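Flannel season, folded

16 December 2025

So the winter stuff finally came out of the attic bin, and I forgot how much plaid I own! Two evenings of sorting and I'm still not done. Indrek says one person doesn't need this much flannel (he has a closet full of old Welten hoodies, so I'm ignoring him).

My method is lazy: big table, shake it out, match the corners, smooth, fold again. Checks are great for this — you just follow the lines.

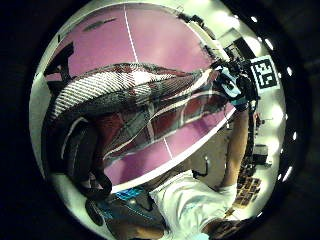
Red, black and white plaid, mid-fold on the pink table.

Next up is the sock bag. I may leave that one until February.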